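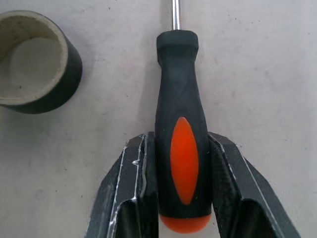 Gripper finger care on the Harju cell: questions and answers

The silver edges on the fingers are showing. Do they need replacing?
Not for that alone. The dark coating scrapes off the raised ridges first, and the left finger usually goes before the right. Replace the pair when the notches on the inner faces have rounded over, or when a screwdriver handle turns in the grip under light hand pressure.

Can I change one finger only?
No. Fingers are changed as a pair, part 887, from the Norkatier store.

Where should the fingers close on a screwdriver?
On the rubber of the handle, level with the coloured insert. Keep off the collar – the handle narrows below it and the tool can tip.

How are the fingers fitted?
Switch the cell to manual and open the gripper fully. Undo the 2 screws on each finger, wipe the seats, fit the new pair and tighten to 3 Nm. Then run the zero routine.

The fingers meet off centre after a change. What now?
Loosen both, close the gripper slowly, and tighten again while closed. If the gap is still uneven, leave the cell in manual and call Merja Kettunen.

How often is the table wiped?
At the start of each shift, and after any finger change. Grit gets carried up into the notches. Use a dry cloth, no solvent.

Who signs the wear sheet?
Whoever did the check. Sheets go to Seija Manninen by 9 in the morning.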